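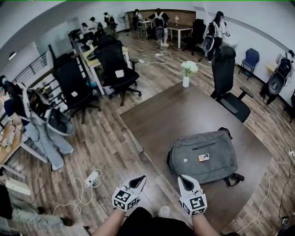
Ismail County Civic League - Elections and Field Work Section

Review: Akutard 3 canvassing app and turf cutter

The section used Akutard 3 for the whole of the spring municipal campaign, from petition season through the June primary. It replaced a shared spreadsheet and a stack of printed walk lists. This review covers the standard license, which includes the phone app, the browser-based turf cutter and the export tool. We did not buy the phone banking add-on and can't comment on it.

Setup

Import is from a plain text voter file. Ours came from the county clerk with addresses in one column, and Akutard expects street number, street name and unit in three. The importer offers to split them. It handled most of the city correctly but failed on Bukstead Terrace, where the unit letter comes before the house number. Those 711 records had to be fixed by hand and loaded again. The importer reports failed rows by line number only, with no copy of the row, so keep the source file open in a second window.

User accounts are created one at a time or from a list. Roles are fixed: administrator, turf lead, canvasser. There is no read-only role, a problem if a candidate's staff want to look at progress without being able to edit it. We gave them exported summaries.

Cutting turf

The turf cutter is the best part of the package. Draw a shape on the map and it returns doors, registered voters and an estimated walking time. Shapes can be split by odd and even sides of the street, and the split follows the street when it bends. Our old method put canvassers back and forth across Route 9 with no crosswalk. After one evening of redrawing, no list in the east ward crossed it.

Walking time is optimistic. The estimate seems to allow the same interval for every door, answered or not, and it ignores stairs. In garden apartments our teams took well over the stated time. There is a multiplier in the settings to correct for this, but it applies to the whole campaign and can't be set by precinct.

At the door

The phone app shows one household at a time, with the script under the names. Response buttons are large and usable with gloves on. Support level runs from one to five and can't be relabeled. Issue tags can be added freely, and should be limited early on. We ended up with "zoning," "rezoning" and "zoning vote" as separate tags and no way to merge them inside the app.

Offline mode works. Lists download in full before the walk and results sync when a signal returns. We had one failure: two canvassers had the same list open offline, both synced, and the later upload replaced the earlier one for every door, including doors the second person had left blank. The vendor describes this as expected behavior. Assign each list to one phone.

Battery use is moderate with location tracking off and heavy with it on. Tracking is on by default. The switch is under Account, then Device, then Advanced. Several members objected to being tracked at all, and we agree that the default should be the other way.

Data out

Exports are complete and readable. Every contact attempt comes out as its own row with a time, a canvasser ID and a result code. By primary day we had around 3,000 attempts on file and the full export took under a minute. Result codes are documented in the help pages, except for code 14, which appears to mean a locked building.

Deletion is less clear. Removing a voter from a list hides the record but keeps the contact history, and clearing the history takes a support request. Groups that make privacy promises at the door should ask about this before signing.

Compared with Flarnaris

Part of the section used Flarnaris in the last school board race. Flarnaris has a better script editor, with branches depending on the answer given, and its support desk picks up the phone. Its map tool is much weaker and draws by precinct only. It also charges per seat, so it gets expensive when a lot of people turn up for the final weekend. Akutard charges per campaign.

Verdict

Recommended for door programs in a single city or district, if one person has time to manage imports and tags. Not recommended for coalitions that need shared access with different permissions - the role system is too simple for that. We have renewed for the general election, with tracking turned off on all accounts and the walking time multiplier at 1.4.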